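Review: the Fukell good practice kit for two-arm robots in the home
Reviewed 19/06/2021

The Fukell kit is a ring binder, a set of laminated cards, a roll of floor tape and a login for the log sheets. It covers the day-to-day rules for running a two-arm robot in lived-in rooms: who stands where, what gets checked before power-on, when to stop and what to write down. It is not a safety standard and the first page says so. You still need your own risk assessment and the manual for your arms.

We used it from February on laundry and tidying work. Csenge Gulyás ran most of the sessions and I kept the logs. We paid for our copy.

## What you get

The binder has 91 pages, and I'd call 2 of the chapters worth the price by themselves. Those are the ones on cables and on soft goods. The rest is sound but you will have seen most of it before if you have worked near any kind of arm.

## Cables

The cable chapter asks you to move each arm slowly through its full reach before the first task and watch every loop. You note where a loop comes closest to furniture, to the other arm and to the load. If it can catch on something, you either re-tie the cable or move the something. Cables on the outside of the arm need slack for the wrist to turn, and the kit doesn't pretend you can get rid of that slack. It wants you to know where it goes. 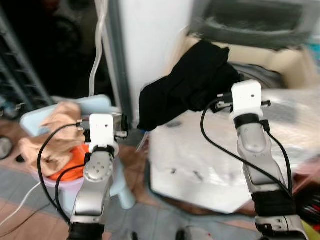
The check took us a long time at first, and Csenge cut it down by doing both arms in one pass. The kit says to do them one at a time. I would stick with the kit on this for new operators.

One gap: it says very little about house cables, meaning anything hanging off a wall or lying across the floor. We wrote our own line on the card for those.

## Soft goods

Cloth is harder to write rules for than boxes, and this chapter makes a fair try. The main points:

- Grip the cloth, pause, and look at the other arm before lifting.
- Don't pull against a snag. Open the gripper and start over.
- Keep cloth off the joints. If it lands on one, stop the arm before you reach in.
- Log dark fabric separately from light.

The last one seemed fussy to me. I changed my mind once I had a stack of logs to go through, as folds in black cloth are hard to judge on screen and it helps to know which runs to treat with care.

The chapter also has a page on plastic sheeting and shiny covers. The advice is to leave them on if that is how the home keeps its things, and to write it in the room notes with a word on glare. Kálmán Dobos, who does our risk assessments, would have liked a firmer rule. I think the kit has it right. If you strip a room down before every session you are testing a different room.
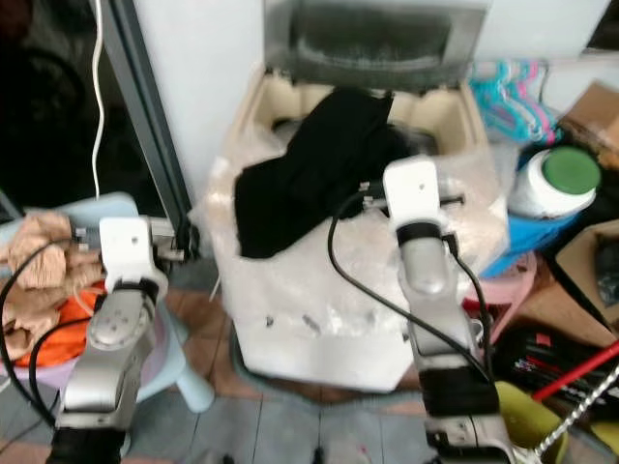 Room notes get a card of their own. You list the furniture within reach, anything light enough to tip – stools and baskets are the usual ones – and the floor surface. Then you mark the operator's spot with the tape. The tape held well on tile and came up without leaving glue. On carpet it was useless.

## Stop rules

There are three levels: pause, stop and power off. The card says plainly which one applies when a person or pet comes into reach (stop), when an item drops (pause) and when a cable catches (stop, then power off before touching it). Anyone on the team can call any of them, and the operator doesn't get to argue until the arm is still. We had no trouble teaching this part.

## Logs

The weak part. The online sheet holds up to 200 entries before it makes you start a new one, and you can't search across sheets. We ended up with 1391 entries and I copied the lot into our own spreadsheet. The paper version is better laid out, and the fields are in the order you need them.

## Compared with Vass

We had the Vass guide before this. It is shorter and cheaper, and written for a fenced cell, so half of it didn't apply to us. If your arms stay in a workshop, buy that one.

## Verdict

Good for small teams working in furnished rooms. Use the cards and the tape, and keep your logs somewhere else. Replacement cards are sold singly, and the cable card is the one to order a spare of.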